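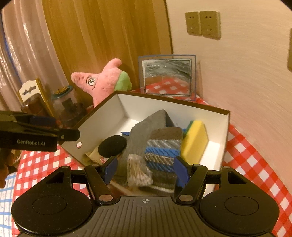 Duarte Esteves wrote in after the November column to say that an open box is the wrong tool for cloths and sponges, that everything ends up in one heap, and that a drawer with dividers would have saved him the trouble of sorting twice. He has a point about the heap. I still prefer a box for this job, and the Nureo open storage box is the one I have been using long enough to review.

## What it is

The Nureo is a plain rectangular box, white on the inside with a brown rim. There is no lid. A small round hole sits low on my list of useful features, as it is too small for a finger and does nothing for carrying. I paid 15 dollars for mine. The empty box weighs 426 grams on my kitchen scale.

## What goes in it

I use it for cleaning and craft soft goods: a grey felt cloth, a sponge with a green scouring layer, a round black foam pad, a few pieces of woven and striped fabric, and a bag of cotton swabs. None of these is heavy. Most of them will not stand up without help, and that is the main thing to test in a box with no dividers.

## Loading

Flat pieces stack well. Swatches and folded cloths go in the middle, largest at the bottom, and the pile stays put when the box is moved from shelf to bench. The sponge stands on end against a side wall and takes up less floor area that way. Felt is the awkward one. It is stiff enough to hold a fold, so it sits up in a peak and wastes the space beneath it. Rolling it works better than folding.

Cotton swabs should stay in their plastic bag. I tried them without it and spent some time picking them out from between the cloths.

## Walls and rim

The walls did not bow under a full load of fabric. I then filled the box with paperbacks for a week, well outside its intended use, and the long sides moved outward by a few millimetres. They came back most of the way once it was emptied.

The white interior is practical for finding things. Dark items show up immediately. It also shows every mark, and a damp sponge left a grey ring that took two passes with a cloth to lift. Let sponges dry before they go in.

The rim is the best finished part. The edges are smooth and the brown hides handling marks – mine still looks new there, while the inside does not.

## Compared with the Jokden

Carolina Mendes lent me her Jokden, a divided box of similar footprint. The dividers keep sponges away from fabric, and small items are easier to find. They also limit the size of cloth that will lie flat, and they cannot be removed. For swabs, pads and thread I would take the Jokden. For folded fabric of mixed sizes, the Nureo holds more and is quicker to load.

## Faults

- No lid, and none sold separately
- No handles
- Interior stains easily
- Full boxes do not stack

## Verdict

Good value for light, soft contents that are used often. It is a poor choice for anything damp or for long-term storage, where dust will be a problem. Duarte can keep his drawer. I have ordered a second Nureo so the sponges can be moved out of the fabric box.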